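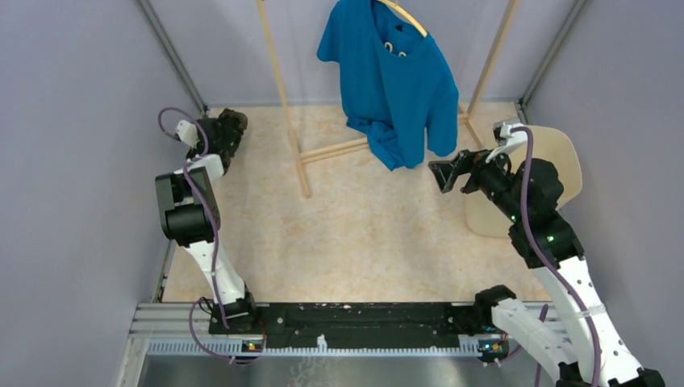 Wardrobe Diary: Entry for the Garment Room

Wednesday, March 2, 2022 – By Hilkka Miettinen
Reading time: 2 minutes

The morning was given to the shirts. Mollby has asked that all short-sleeved garments be placed on hangers before the end of March, and the work is now well advanced. Of the 151 pieces received from the Flindetti store, 88 have been hung, labeled and entered in the register. The remainder are still folded in their boxes along the corridor.

I began with the blue T-shirts. The one on the small wooden rack has a rounded neckline and a dark label inside the back of the neck, and it hangs from a light wooden hanger. The lower hem was bunched and twisted near the foot of the rack, while the body fell in long folds. I have noted in the register that shirts of this length require a taller rack, or at the least a position where the hem may fall free. A crumpled hem is a small matter on a single day. Over a season it leaves creases that must be steamed out, and the steamer is shared with the Barros workshop on the floor below.

The question of hangers was raised again at the ten o'clock meeting. Emell favors the wide plastic type for all knitted cotton. My own view, which I gave in writing last year and have not changed, is that a wooden hanger is suitable for a T-shirt provided that it is inserted from the hem and not forced through the neck. A stretched neckline cannot be put right afterward. It was agreed that both types will remain in use until the present supply is exhausted.

In the afternoon I reviewed the entries made in February. In 9 cases the color had been written simply as "blue," with no shade given. I have amended these to light, medium or dark after looking at each garment again. Two entries had been made under the wrong shelf number and were corrected in pencil.

The radiator in the corridor was cold until noon. A request has been filed.

Four boxes were opened after lunch and their contents sorted by sleeve length. One contained only scarves and was returned to Flindetti with a covering note. The rest were in good order, though the tissue paper had yellowed and I have asked for a fresh supply – acid-free, if the budget permits.

Tomorrow the folded shirts from the corridor are to be brought in and hung, beginning with the larger sizes. I must also remember to return the key to the linen cupboard, and to ask Mollby whether the register is to be copied before it goes upstairs.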